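Lost sessions and a slipping pad

Saturday, February 28, 2026

We threw out 44 of the 48 power strip recordings this week. The pad on one gripper finger had been creeping on its mount, so the jaws read closed while they were still open by a hair. I missed it. Forough Khosravi caught it when she plotted the widths and the zero kept drifting.

The cable makes it worse - any sideways pull works on the pad a little more. 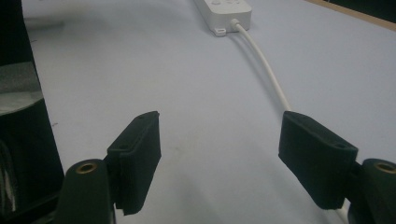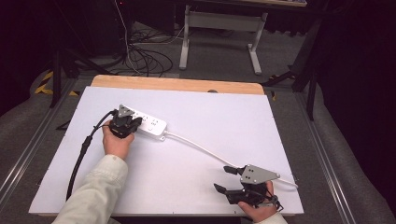

I've added a zero check to the start of every session, and Forough wants one after every 6 recordings too. I think that's too many, but I also thought the pads were fine. New screws from Ullitz are on order. Until they come we're using thread locker and a paint mark across the joint.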